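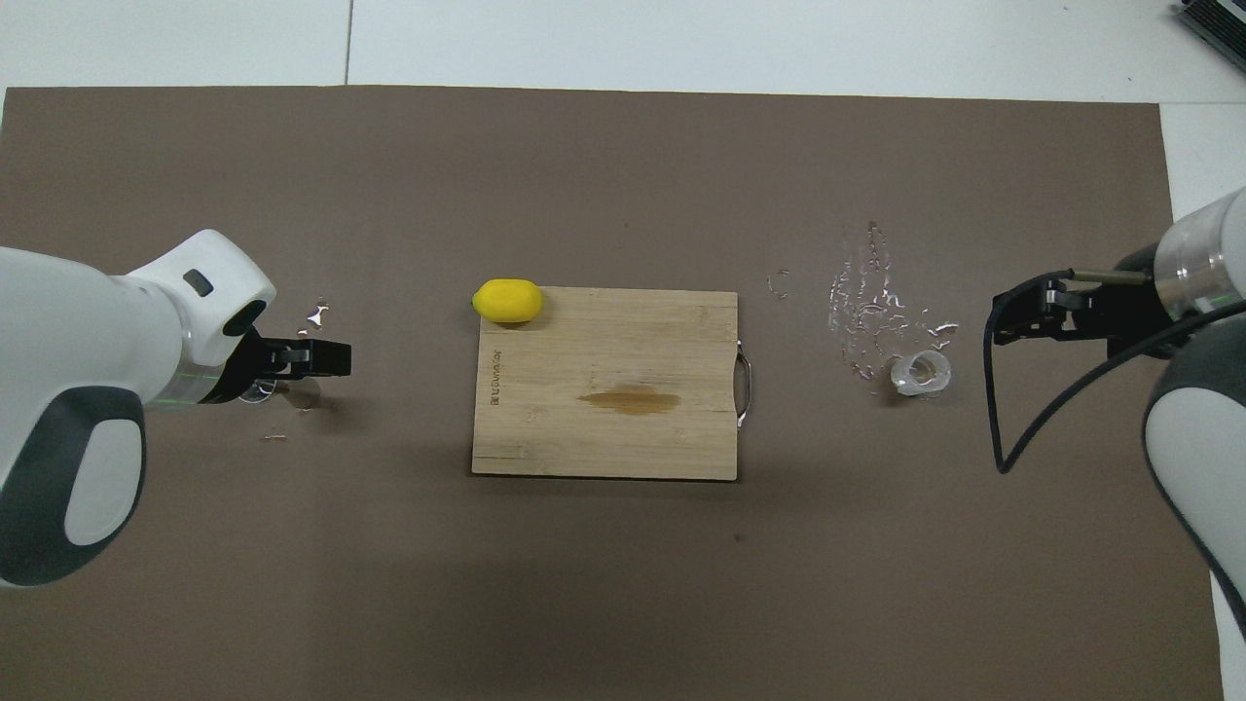 Item 14. Bamboo board on brown mat, oval stain right of center.

PENVILLE COMMUNITY KITCHEN
Periodic safety inspection, September
Inspector: Musa Danladi
Areas covered: prep room, dry store, walk-in cooler, dish area, rear exit

Ratings: S = satisfactory, C = correct before next inspection, I = correct immediately, N/A = not applicable

FIRE AND EXITS
1. Rear exit clear and opens fully. S
2. Exit sign lit on battery test. C
Comment: Dropped out after 20 minutes. Replace the battery pack and retest.
3. Extinguishers mounted, tagged and charged. S
4. Hood filters clean and seated. C
Comment: Second filter from the left is in backward. Grease film on the rail behind it.
5. Gas shutoff labeled and reachable. I
Comment: Flour bins stacked against the valve. Moved during the visit. Mark the floor so the space stays open.

ELECTRICAL
6. Outlets near sinks GFCI protected and tested. S
7. Cords free of cuts and tape. I
Comment: Palumbo slicer has tape over a nick close to the plug. Tagged out of service. Do not retape — replace the cord.
8. Panel door closed, breakers labeled. C
Comment: Breakers labeled except the two added for the Jakholm dishwasher.

COLD STORAGE
9. Walk-in at or below 41 F. S
Comment: 38 F on the inspection thermometer, 37 F on the door display.
10. Temperature log complete. C
Comment: 31 entries required for last month. Evening readings missing near the end.
11. Raw meat stored below ready-to-eat food. S
12. Inside door release works. S
Comment: Stiff. Lubricate with food-grade product only.

PREP SURFACES AND TOOLS
13. Counters smooth, sealed and free of cracks. S
14. Cutting boards clean and in good condition. C
Comment: Bamboo board has a dark brown elongated stain. Wash, sanitize and air dry upright. Remove from use if the surface is soft or split.
15. Knives stored in rack or sheath. S
16. Sanitizer at correct strength. C
Comment: Strip read over 300 ppm; product label calls for 200. Follia dispenser needs a new metering tip. Mix by hand until it is fitted.

FLOORS, STORAGE AND DISH AREA
17. Floor drains running freely. S
18. Shelving anchored to wall. C
Comment: Dry store, unit nearest the door. Top bracket has one screw of two.
19. Chemicals stored away from food. S
20. Final rinse temperature. N/A
Comment: Machine was drained for descaling. Check on return visit.

FOLLOW-UP
Item 7 stays tagged out until the new cord has been inspected. Items marked C are to be closed within 30 days, with the date and initials written beside each one on the posted copy. Return visit covers 2, 5, 7, 16 and 20 only.

M. Danladi
Copy to kitchen office and building file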